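Visit to Brovent, October

Brovent repairs and checks network gear for small offices, and this year it moved part of the plugging and unplugging to robot arms. The visit took in one workroom and lasted most of the morning. Before the change, the bench staff did every cable test by hand, 1,000 connections in a normal week. They now set up the rack, start the run and write up the faults.

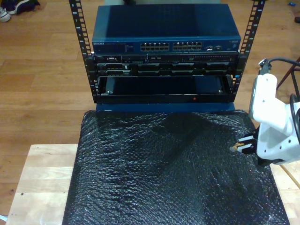
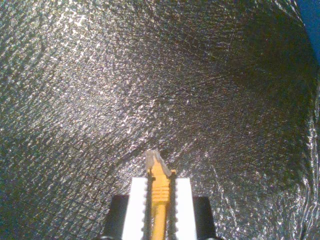
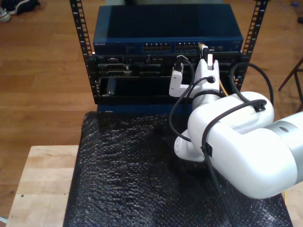

A rack with a switch in the first and third; the arm's mounting on the table in the last.

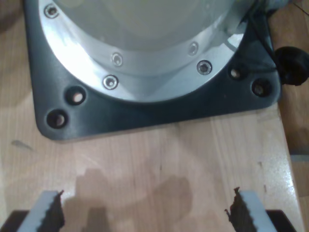 Diane Zacharias was less sure about the gain. She told us her wrists hurt less than they used to, but that she now spends her afternoons reading logs and misses having a screwdriver in her hand. She also said the training was too short, two mornings, and that the night shift got none until they asked for it.

Management plans to reach 2,000 connections a week and says no jobs will go. The staff have asked for that in writing. Pay for the new duties is still being discussed. Our next visit is to Zeketti, where the same kind of work is still done by hand.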